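Chapter 9
Boxes, Cords, and Small Parts

Most storage trouble starts with a box that was good enough on the day it was filled. A charger goes in, then a second charger, then the cord from a lamp that has since been given away. By September the lid will not close and the person looking for one cord has to lift out all of them.

This chapter deals with the packing of loose cords and cables in shallow boxes. Chapter 8 covered shelves and drawers, and the labels described there are used again here. You will need the packing sheet from the back of the book.

9.1 Choosing the box

A shallow box suits cords better than a deep one. Everything in it can be seen at once, and nothing heavy ends up on top of a plug. A lid joined to the box along one side is useful, as it cannot be put down somewhere and lost. Check the corners before you pack. Cardboard usually gives way at the corners first, and a torn one should be taped on the inside or the box kept for light items only.

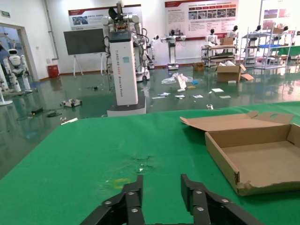
Figure 9.1 Shallow cardboard box with attached lid, open and empty. Note the front corner.

The Orkell and Holzer boxes used in the exercises both fold from a single sheet. Either will do. If you are reusing a box, remove old labels before writing a new one.

9.2 Loose packing and coiled packing

In loose packing, cords are laid in the box as they come. It is quick, and for a box that will be emptied the same afternoon it is often enough. In coiled packing, each cord is wound and tied before it goes in.
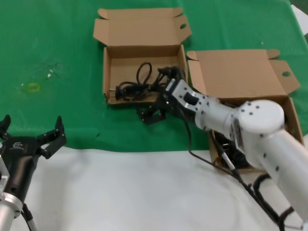
Loose packing has two common faults. Cords catch on one another, so that pulling one brings up its neighbors, and they do not stay inside the walls of the box. In Figure 9.2 some of the black cords hang over the front edge of the first box and lie on the green cloth. A lid closed on cords in that position will bend them sharply at the rim. Bring every loose length back inside before closing, and turn plug prongs away from the cords next to them.

Coiled packing takes longer. In the Sturkari stockroom exercise at the end of this chapter, you will sort 300 cords by both methods and record the time for each.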